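About us

Jirnwood is a shared workshop with 2 rooms, one for wood and metal and one for electronics. Members pay monthly and come and go as they like. We have been open since September of last year, and most of what gets made here is furniture, bike parts and the odd lamp. The robot project is the one visitors ask about most.

It was started by Nisreen Issa and Lợi La, who wanted a pair of small arms that could sort and move parts on a bench. Neither of them had built a robot before. Nisreen does the wiring and Lợi does the printed parts and the brackets. Hằng Ninh joined later and writes most of the software.

The project is called Folier. It has two arms that face each other over a white table, with grey walls on three sides to keep the background plain for the software. The sorting work is done with coloured discs, trays and boxes. They are cheap, and they show up bad grips very quickly. 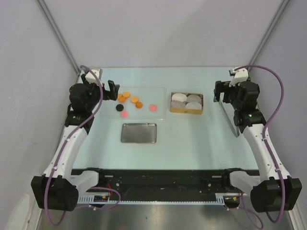

The Folier table, with discs in the clear tray and the cardboard box.

The first version of the grippers had fingers that bent under load, and Lợi has redrawn them several times. Cable runs are still a nuisance — a loop that is too short pulls on the wrist, and one that is too long catches on things. Hiếu Đặng keeps a notebook of faults next to the bench, and anyone working on the arms is expected to write in it.

Project evenings are open to all members. You do not need to know any code, and there is plenty of filing, soldering and tidying to do. Tools for the electronics room are booked through Nhàn Mai, who also runs the safety induction. New members must do the induction before using either room.

Page last updated 5 December 2022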